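Cerkero's second EP

March 2018

Cerkero put out their second EP last month and I have played it most days since. It is called Fuvum, it has five tracks, and it was recorded at Dendeck, the rehearsal studio where I first saw them play to 38 people.

Mehrangiz Bagheri still sings lead. Her voice sits lower in the mix than on the first EP, and I had to get used to that. The opening track is the one they have been closing shows with since spring. The recorded version is slower and drops the second chorus. 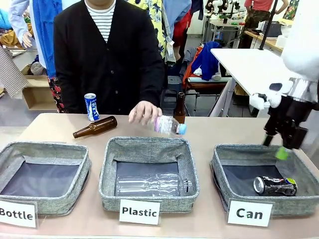 The songs

Track three is my favourite. Pouran Hosseinzadeh plays the keyboard line on her own for the first minute, then the drums come in under it. Track four is a cover of an old wedding song and I skip it -- the colour goes out of her playing there.

The last one runs nearly eight minutes. It could lose two of them.

Getting a copy

The CD was limited to 1076 copies and mine is number 13. Bahrami Records on the corner still had a few behind the counter when I went in. The download has the same songs but no lyric booklet, and the booklet has the words in Farsi and English.

They are playing Dendeck again next month. I have my ticket.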